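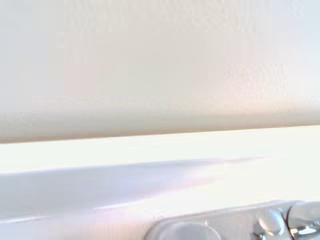
Pebbled grain on a cream-to-beige surface, with a rounded lower edge.

Pebble grain (also pebbled grain, pebbling, in older trade lists "shot grain") is a surface finish of small irregular bumps, found on leather and on many leather-like coverings. Common on bags, chair seats, notebook covers, cases, car trim. Name comes from the look, a bed of small stones.

Appearance

Bumps are low and uneven in outline. Under slanting light they give a mottled effect, lighter on top, darker in the gaps. Pale colors such as cream and beige show the grain less than dark ones when lit straight on, and can seem to shift in tone across one panel. Where the material bends over a padded edge the grain tends to stretch and flatten, more so on thin coverings.

Types

Natural. Some hides have a pebbled look of their own, brought out further by tumbling in a drum (see Milling). No two areas match.

Embossed. Pattern pressed in with a heated plate or roller. Repeats at a fixed distance, though a good plate hides it well.

Molded. Used for plastics and coated fabrics. The grain is part of the mold or the release paper. Cheapest of the three and the most even.

Telling them apart by eye is not easy, the cut edge or the back is a better guide.

History

Plates for hand presses were in use in small bindery shops long before rollers took over. The Vutia pattern book, kept by a supplier of covering materials in Clollport, lists 200 grains, 33 of them pebbled. Numbering is erratic and two plates appear twice. Ebere Akinola, who cataloged the book, sorted the pebbled group into fine, medium and coarse and this is the sorting most often followed in the town. The Marín workshop later recut eight of the fine plates for soft covers; the Skorkis sample cards use the same names but not always the same patterns, wich has caused some mix-ups in orders.

Use

Hides scuffs and fingerprints better than smooth finishes. Takes a rolled or padded edge without obvious creasing. Not well suited to fine foil lettering, the letters break up over the bumps, so makers often flatten a small patch first.

Care

Dust settles in the low spots. Soft brush, then a damp cloth, then a dry one. Thick creams leave white residue between the bumps and are best avoided on coated materials. Keep out of strong sun, light colors may yellow. Dye transfer from dark clothing is a frequent complaint with cream and beige, and should be be dealt with early.

See also

Embossing
Milling (leather)
Coated fabric
Scotch grain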